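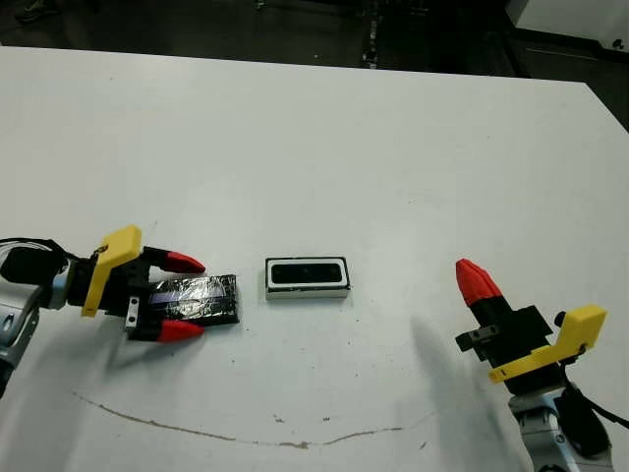

The white worktable in the Flotell room at Prallummont.

When the Flotell room was refitted last September, Isla Faulkner asked for very little. The room's supervisor requested one large table, a pale top and no drawers. "Drawers become storage for whatever a person does not want to decide about," she said in an interview on April 24, 2020. "I wanted every item to be either on the table or back on its shelf in Piditz."

The Piditz store, on the floor below, holds 1,614 small items, most of them dark in color and many of similar size. Ms. Faulkner described the former worktable, a brown one inherited from the Marinho building, as unsuitable. "We lost time over it every day. A black case on a dark brown top is easy to overlook, and we sent the wrong piece downstairs more than once."
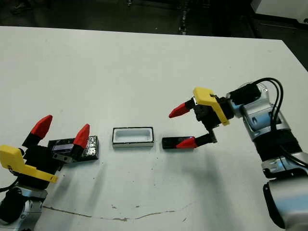 Trays were the second subject she raised. The room had previously used deep bins, in which items were stacked and scratched. Staff objected to the change at first, and she agreed to a trial of 33 working days before any bins were removed. She now favors the shallow kind, such as the open one with a white inside and a black rim, set down between two flat black pieces. "The rim shows you where the tray stops and the table begins. On a white top you need that line."

Boyang Lu, who keeps the shelf list, was one of those who objected. "A bin holds more, and I said so at the time," he recalled. He has since changed his mind about the trays, though he would still like a second table. Clearing the present one at the end of a shift takes roughly 90 minutes when labels have to be checked, and he considers that too long.
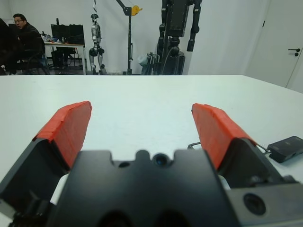 Ms. Faulkner does not dispute the figure. She attributes most of it to the labels, which are printed in a small type, and has asked for new ones. A second table would have to stand against the north wall, and the request is under review. "I would prefer to settle the labels first," she said. "If clearing is still slow after that, Mr. Lu may have his table."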